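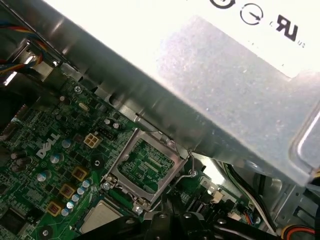
Our open day at the Siston workshop was the best day of the grant so far, and I want to get it down while it's fresh. The funding you agreed in February has gone on the arm, its gripper and a stack of second-hand desktops for it to practise on. The task we chose to show was fitting a processor, a job where the flat silver chip has to line up with a socket hardly bigger than itself, and on the Dell board there's a power supply crowding in from one side as well. Visitors loved it!

What visitors saw

1. Holding the chip. Chinyere Chukwu ran this part and talked people through the grip, one narrow ridged fingertip against one wide flat one. We had 5 sessions, all full, and she took questions right through her lunch.
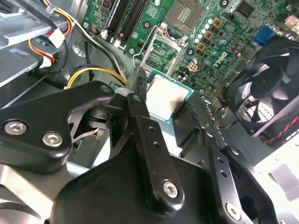

2. Finding the socket. Adebayo Etim put the wrist camera view up on the big screen, which turned out to be the favourite of the day (two lads from Stodport College came back for it twice).
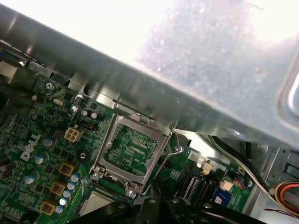
He explained how the arm has to judge the angle of the retention frame before it goes anywhere near the contacts, and why we keep the lever well clear of the fingers. Several people asked whether it could do memory next. We'd like to try, and a bank of four empty slots is a tempting place to begin.

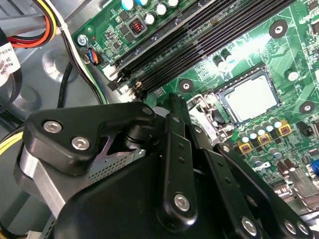
Dikitthorpe Library has asked for a smaller version of the show, and we'd need £300 for transport and a sturdier table. There is £800 left in the events line, so no new money is needed, only your agreement to move it across.

Chinyere will send the feedback forms separately once they're typed up.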